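4.2 The open day at Arngate

The second of our two public sessions took place on 22nd July in the long workshop at Arngate, and it is the one we will dwell on here, partly because it drew the larger crowd and partly because so many of the remarks that shaped the later sections of this paper were made there, usually by someone leaning over a table with a paper cup of coffee in hand. We had sent out invitations through the Hutchins evening school and through the local paper, and by the close of the afternoon 125 people had signed the book at the door. We were delighted, and a little unprepared, and we ran out of chairs well before the first talk.

Visitors came through in small parties and were given a short welcome by Loan Cù, who then led them past the stations in whatever order happened to be free. We had planned a fixed route, starting with the finished machines and working back toward their parts, but the plan did not survive the first hour. Families with younger children went straight to the moving arm and stayed there (and who could blame them!), while the older visitors, many of whom had worked in the mills or on the railroad, drifted toward the stations where the insides of things were on show. This split turned up again in the comment cards, and we return to it in Section 5.

The electronics station was the quietest of the lot and, to our surprise, held people the longest. The idea behind it was a simple one, borrowed from the Drolano project's earlier work with school groups: most people have seen a robot arm move, but very few have had the chance to stand in front of the sort of board that makes motors and machines go, with nothing in the way, and to ask what each thing on it is for. So we kept the talk there loose. The presenter had a handful of starting points and otherwise followed the questions. The large capacitors came up with almost every party, as did the green screw terminals and the plain word beside them, which gave even the shyest visitors something they could read for themselves and ask about (Figure 3). 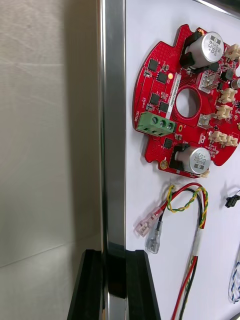

Figure 3. Board at the electronics station, with the word "MOTOR" printed next to the green terminal block. The amber LED is lit.

Zarmeena Tarar wrote to us afterward that the talk at this station had gone too gently on the question of stored charge, and that a visitor could easily have gone home thinking a board is safe to touch the moment the plug is out. She suggested that every presenter should say, early and in plain words, that large capacitors can hold on to their charge for a while, and that this should be said again to anyone who comes in halfway through. We think she is right. The note given to presenters had a line on the subject, but it sat on the second page, and when we asked around we found that one of our presenters had never turned the sheet over. The revised note in Appendix B opens with it.

Her letter also raised a broader matter, and we have gone back and forth on it among ourselves ever since. How much should a demonstration of this kind explain? At the March session we had explained a great deal. Each station had a printed panel, and taken together the panels came to 3,548 words, which is a lot to ask of anyone standing up. People were polite about them and read the first few lines. For the open day we took most of the panels down and let the presenters talk instead, and the change in mood was plain to all of us — there was more pointing, more laughter, and a good deal more arguing between strangers. What we lost was evenness. A party that arrived with a tired presenter got a thinner visit than the one before it, and we have no good way of measuring by how much.

The cards give us some help here. We collected 203 of them over the two sessions, some with a single word on them and some filled to the margins on both sides. Among those that named the electronics station, the commonest wish was for more time, followed by a wish to try something by hand. One retired fitter asked whether he might come back and wire up a terminal block himself, and left his telephone number in case the answer was yes. The answer was yes, and his visit led directly to the hands-on bench that we describe in Section 4.3.

One smaller point concerns the sound in the room. The Hasik hall, where we held the March session, has a soft floor and low ceilings, and a presenter could speak there in an ordinary voice. Arngate is all brick and high windows, and each time the arm at the far end started a new cycle the talk at the other stations stopped for a moment while everyone turned to look. We tried moving the arm's runs to the quarter hour, which helped the presenters and disappointed the children, and by the middle of the afternoon we had gone back to running it whenever somebody asked.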